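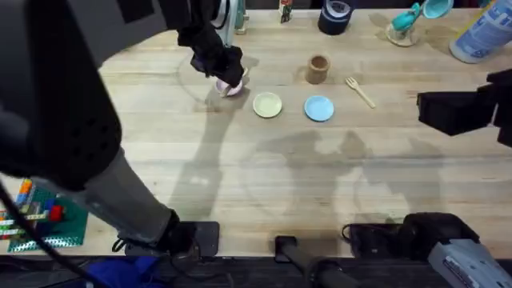
My aunt left me the table and my sister the tea set, which tells you how well she knew us, because the first thing we did was fight about which one was better.

I should say it wasn't a real tea set. It was a play one, for kids, and half of it had gone missing before either of us learned to read. By the time it got to us there was one small pink cup, one yellow-green plate, one blue plate, a wooden fork, and a brown cup that I'm pretty sure came from some other set altogether. My aunt kept all of it in a biscuit tin on top of her refrigerator in Skosby, and when we visited (every August, the long drive, me carsick by Andby without fail) she'd get the tin down before we even had our shoes off.

The rules were hers and they were strict. The pink cup was for the guest of honor. The guest of honor was whoever had been the most miserable in the car, so that was me, seven summers running, and my sister has never forgiven it. She got the brown cup. She used to say it tasted like a tree, which was a funny thing to say about a cup that never had anything in it.

"It's got plenty in it," my aunt would say. "Drink up, you're letting it go cold."

So the will gets read, and it's me with the table and her with the tin, and I want to tell you I was gracious. I was not. I said, what am I supposed to do with a table? I live up three flights! My sister said, well, what am I supposed to do with a fork with no knife? And there we were, two grown women in a lawyer's parking lot in the rain, arguing over a biscuit tin.

I paid 743 dollars to have that table moved. I'm putting the number down because I still think about it. It's a butcher-block table, those long pale planks side by side, heavy as a cow, and the two men who brought it up my stairs had to stop on every landing. One of them asked me if it was worth it. I said it was sentimental. He looked at the dark stains in the wood and said he had an aunt like that too.

For the first month I just walked around it. I ate standing at the kitchen counter like I always had. I put mail on it, then I put more mail on it, and a box I was going to return and didn't. My sister called once in all that time and we talked about her boiler.

Then one Thursday, late, I couldn't sleep and I cleared the whole thing off and scrubbed it. I don't know what got into me. I did the top and the edges and then I got down on the floor with a flashlight and did the underneath, where I don't suppose anybody had cleaned since it was built. And underneath, right at the end where my aunt used to sit, there was writing. Pencil, very small, a list of sorts going down the board.

It took me a minute to work out what I was reading. It was who had been guest of honor. Every visit, back and back, a year and a set of initials. There were mine, all in a row. And above mine there were others, my mother's, my uncle's, kids from the street I only half remembered, and way up in the corner, in a different hand and so faint I had to hold the light sideways, it said 1874 and then one letter I couldn't make out.

Well, the tea set isn't from 1874. I'm not an idiot. Those little plates are as modern as I am. But the table might be, or that board might be, and somebody had crawled under there with a pencil long before there was ever a pink cup to hand out. I lay on my back on the linoleum and laughed until the man downstairs knocked.

I called my sister. It was past one in the morning and she picked up on the second ring.

"Is somebody dead?" she said.

"No. Bring the tin."

"It's the middle of the night."

"Then bring it tomorrow."

She lives in Skemidcombe, a good two hours off, and she had work. She came anyway. I heard her on the stairs complaining from the first landing up, about the stairs, about the traffic, about the price of gas, and when I opened the door she was red in the face and gray around the mouth and she had the tin held out in front of her.

"I had to pull over," she said. "Twice. I've never been carsick in my life!"

I didn't say anything. I took the tin and opened it and set the places. The yellow-green plate on the left, the blue one on the right, nice and close together the way my aunt liked, because she said people who sat too far apart only told each other the weather. The fork went out on the right, at a slant. It always lay at a slant. We never knew who it was for.

Then I put the brown cup down by the plates for myself and I held out the pink one to her.

She looked at it for a long time. She's fifty-one and she runs a department with I don't know how many people in it, and she looked at that cup as if I'd offered her a kidney.

"That's yours," she said.

"Who threw up in Andby?"

"I did not throw up. I pulled over."

"Where?"

She sat down. "In Andby," she said.

So I gave her the flashlight and a pencil and told her to get under the table. She didn't want to, she had her good pants on, but she went. I could hear her down there, breathing, going along the list, saying the initials to herself under her breath. She got to all of mine and swore. Then it was quiet, and after that there was the scratch of the pencil. She took her time over it and pressed hard.

When she came back up she had dust all down one sleeve. She picked up her cup with two fingers and I picked up mine.

"Well?" I said.

"Needs sugar," said my sister, and held it out for me to put some in.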